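Kerubo Lukumay on running the Burness night bus

Plultville lost its last evening bus in September. Kerubo Lukumay started driving one herself a few weeks later.

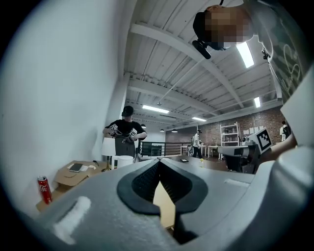
The route goes from Plultville to Burness by way of Dilum, 18 miles each way, with one round trip a night. Lukumay had driven school buses before that and already held the license. "I knew the road," she said. "What I didn't know was the insurance."

The first quote was $1,303 a month. She called other companies until one offered $679, provided she carried no more than 30 passengers.

Most of her riders work late shifts in Burness. The bus leaves there at 11:20 p.m., and she waits five minutes if someone calls ahead. "The hospital people are never out on time," she said. "I used to get mad about it."

Fares cover fuel and the insurance in a normal month. Tires came out of her savings. She has asked the county for help with repairs and is waiting to hear.

Asked whether she would add a second trip, Lukumay said she would need another driver first. "I have to sleep sometime."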